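Da-eun Min
August 2018

1/ OK, the gripper build is finally far enough along that I can post about it without hiding the wiring diagram. Settle in, this got long!

2/ Quick catch-up for new people. I'm building a small two-finger gripper and arm at Tadton, the shared workshop I joined last winter. The arm is called Wuisan. I do the mechanics on the bench there and the software at my kitchen table, usually with a cold cup of tea.

3/ The software side means a simulator. I rebuilt the gripper in it joint by joint, put a camera down by the wrist, and now I can try out a grasp before I ask real motors to do it. My motors have thanked me.

4/ First thing I learned: linkages are HARD to model. My first version had one finger closing and the other one sort of waving. I'd put a pivot on the wrong side of the bracket. Two evenings to find, one minute to fix.

5/ Second thing: friction. I had the finger pads set so slippery that everything shot out sideways like a watermelon seed. Then I overcorrected and the gripper picked up things it was barely touching (very flattering, totally useless).

6/ So now I keep a little set of test objects. Some are easy, some are there to be mean. Boxes are easy. A pencil is mean, it's so thin that a tiny error in height and the fingers close on nothing. And then there are the odd shapes I pull from a folder of free models.

7/ Current favorite setup is the pencil right up against a big dark lump with stepped ridges and a long spike coming off one corner. Wood table, yellow pencil, monster. I love it.

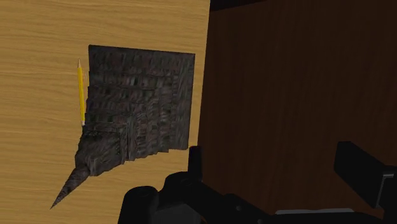

8/ The pencil is the target. The blunt end is the tricky one, it almost touches the big thing, so there's no room to get a finger in down there. Up by the sharpened tip there's still only a sliver of a gap. My planner wants to go straight down the middle every single time, bless it.

9/ What I'm trying instead is a nudge. Close the gripper partway, use one finger to push the pencil to the left over the bare tabletop, back off, then come in for a proper grasp. People do this all day long without thinking. Teaching it to code has eaten most of my month.

10/ Success rate, for those who asked: I ran the nudge version 200 times overnight with the start position shuffled a little each time. It got the pencil in more than half of them! The straight-down version managed 11. I may have done a lap of the kitchen.

11/ The failures are fun to go through too. Most are the finger coming down on top of the pencil and pinning it. A few are the pencil rolling off toward the edge of the table, and I have watched those replays way too many times.

12/ Hardware news: the printed finger pads came out great on the third try. Thicker walls, slower print, and I quit trying to be clever with the infill. The holes for the pivots still need a pass with a drill bit but they line up now.

13/ I swapped the motor driver for the little Avulura board a couple of you suggested. Runs quieter, and the mounting holes match the bracket I already had, so thank you, you saved me an afternoon of filing.

14/ Still on the list: a cable path that doesn't snag when the wrist turns, an emergency stop I can reach with my left hand, and a real pencil that hasn't been chewed (mine have all been chewed).

15/ Someone asked if the simulator grasps carry over to the real arm. Box grasps, yes, pretty well! Pencil grasps, I don't know yet. The real pads have more give than the ones in my model, and I haven't measured how much. That's the next job.

16/ I'm bringing Wuisan to the Cekerine open bench night in September, with all 6 joints attached if the last bearing shows up. Come say hi and bring something small and awkward for it to pick up.

17/ Files are going up once I've cleaned out the folder names. There's one called "finger_final_final_REAL" and you don't need to see that. If you want the linkage drawing sooner, reply here and I'll send it over.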